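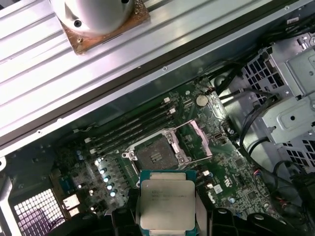

Which way round does the processor go?

Whichever way the notches and the little corner mark tell you it goes, and if you are having to press, it's the other way.

Nuria Alemneh has given that answer so often that she had it printed on the back of her receipts. She and her brother Robel run Gumier, a workshop behind a carpet showroom in Momley, where they take in old office workstations and turn them into something a person might want to sit in front of. On the morning I visit, the bench smells of alcohol wipes and somebody's toast.

"It was Robel's toast," she says. "He isn't allowed it at the bench. He has it at the bench."

Their stock comes from architects, colleges and one firm of surveyors that replaces everything whenever it has a new managing director. Most of it is heavy and solidly made. The case opens, the memory comes out, and then the cooler, and then the part customers imagine to be difficult.

"They think the chip is the delicate bit," Nuria says. "The chip is a biscuit with a metal lid. You can be fairly rude to a chip. What you can't be rude to is the socket."

On the boards she is talking about, the pins live in the socket and the processor has only flat contacts underneath. There is a hinged plate which swings up out of the way, and beneath it a field of tiny springy contacts, each one leaning over at the same angle like commuters on a bend. Touch them with a sleeve and a few will lean differently. The machine may then refuse to start, or it may start and deny all knowledge of half its memory.

"That's the worst one," says Robel, who has come in without the toast. "If it's dead, fine, you know where you are. If it's nearly all right you can lose a week."

He lost rather more than that over a machine they still call Lencho, after the customer who sent it in. Lencho had bought a replacement Xeon, fitted it himself on a deep-pile rug, and posted the whole thing to Momley with a note saying it was "a bit quiet". Robel changed the memory, then the power supply, then the memory again. Nuria looked into the socket with a jeweller's loupe and found two pins lying flat.

"She was unbearable," he says.

"I was helpful," she says.

She straightened them with the tip of a mechanical pencil, lead removed, over a long and silent afternoon in August. The job sheet is pinned above the kettle, dated 2/12/21, which is when Lencho finally paid.

I ask for the procedure, as one would do it properly. Nuria recites it at the speed of a safety announcement. Power lead out, then press the button to drain what's left. Touch the bare metal of the case. Lift the lever, lift the plate, leave it standing. Hold the processor by its edges, level, and look for the notches before you are over the socket and not while you are hovering. Lower it straight down. Let go. Close the plate.

"And closing the plate is where people telephone," Robel says. "It creaks. It takes much more of a shove than you'd think, and they ring up halfway through with one thumb on the lever. I say keep going. They don't believe me. I wouldn't either."

What about the paste?

There is a silence of the sort I associate with families and inheritance. Nuria puts a small blob in the middle and lets the cooler spread it. Robel spreads it himself, with an old loyalty card from a sandwich shop that has closed. They once tested both methods on the same machine, a big grey tower they had named Irno, and found a difference of 2 degrees. Neither will tell me in whose favour.

"It was a warm day," says Nuria.

"It was warm for both of them," says Robel.

They have finished 102 machines since they took on the lease, and some 18 more are waiting along the back wall with their side panels off. A few will be broken up for parts. The one thing they always buy new is the coin battery, the round one that keeps the clock going, because an old workstation with a flat battery wakes up each morning convinced it is many years ago and can't get on to any websites.

"I know people like that," Robel says.

Customers sometimes ask to watch a processor going in, and are generally let down by it. The lowering takes a few seconds. Nuria holds her breath for it, a habit she picked up after Lencho, and Robel has learnt not to speak to her until the lever is down. I ask whether she still gets nervous.

"Only when he's eating," she says, and goes to look for the screwdriver, which he has had in his back pocket since I arrived.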